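Can a robot make my lunch yet?

I have a running argument with myself about kitchen robots. Half of me is sure that in a few years I will never chop another onion. The other half just spent 40 minutes trying to get the robot vacuum out from under the couch, and that half is winning.

Still, I keep reading everything I can find. Last month it was a long piece on Tendik, the folks who want to put an arm over your counter, and before that a demo of the Stevimum laundry folder (it did 4 towels in the time it takes me to do a whole basket, but they were beautiful towels!). I watch all of it. I even sat through a two-hour panel about grippers on a weeknight, with popcorn.

The one that really gets me is the sandwich. It sounds like the easiest chore in the world, right? Bread, stuff, bread. My niece could do it when she was four. But think about what your hands are doing the whole time. A slice of cheese is thin and bendy and sticks to its neighbor. Lettuce is never the same shape twice. A tomato slice slides off if you look at it funny.

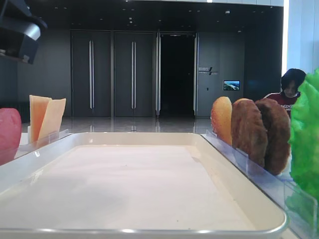
So the trick, at least for now, is to make the job easier before the machine ever gets to it. Stand the pieces up on edge, give each kind its own spot in a rack, and leave a big flat space to build on. Swap in toy food and you also lose the drips and the crumbs. I don't think that's cheating – every burger place I ever worked in had its own version of a tidy prep line, and we were humans with thumbs.

But my kitchen isn't like that. My cheese is in a bag in a drawer under a bag of older cheese. Half the lettuce is brown. Somebody has to dig all that out and slice it, and I'm pretty sure that somebody is still me. The stacking was never the part I minded.

What I'd pay for is the boring stuff on either side: putting groceries away, wiping down the counter, finding the lid that fits. A commenter on my last robot post said the Ghorbani arm can load a dishwasher if the plates are all the same size. Mine are from six different yard sales, so I'll wait. If anyone has seen one handle a real dishwasher after a real dinner, please leave me a link.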